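Home | Courses | Handouts | Contact

Mavden Institute of Domestic Studies
Table Service, Handout 3
Issued September -- Teaching Office
Shares 26 | Comments 3

Placing and presenting a single vessel

Students are expected to set a plain bowl on a clear surface before any other item is introduced. The surface is to be wiped first and inspected from a low angle for smears. For the practical, allow 15 minutes, including the written note.

Attention should be given to tone. A warm colour set against a cool white ground will read clearly even where the difference is slight, and a plain rim needs no cloth or mat beneath it.

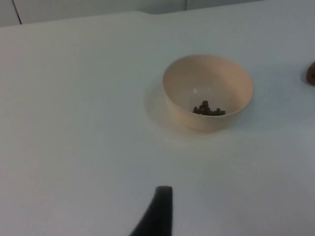
One comment received from the Tulier group was that a bowl set at the exact centre of a table looks stiff, and that students should be free to move it a little to one side. The Teaching Office accepts this, provided that the choice is explained in the note.

Written note: 500 words, on the placing of one bowl and the effect of light on its inner wall. Sketches may be attached -- they are not marked. Le Goff section students submit to the Plundix room.

Previous handout | Next handout | Back to top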